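Dawber Debate Transcripts

What a treat to finally get this out the door! Dawber is a collection of 78 local campaign debates and candidate forums from Kasholm, Dresham and Tarnby, typed up line by line with speaker turns, interruptions and applause marked. The oldest is a mayoral debate from 1937, and it is every bit as rowdy as the new ones.

Files

debates.csv has one row per speaker turn. speakers.csv lists each candidate with party, office sought and result. The notes folder holds our coding guide (start there, it's short).
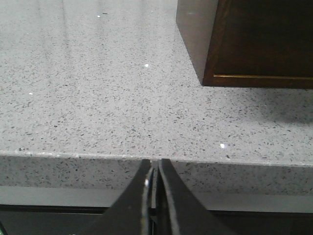 Speckled gray countertop.

Coding

Ingrid Kasprzak and Beryl Bickerstaff coded each turn for topic, using 10 labels such as taxes, schools and roads. Where they disagreed, both labels are kept, and those rows are great fun to read.

Known gaps

Nine debates are missing their closing statements. Crowd noise in the Tarnby forums is marked by ear, so go easy on it.

Changes

17/10/2024: fixed swapped speaker names in two Dresham files and added the September school board forum.

Corrections are very welcome, so please open an issue with the debate ID and the turn number!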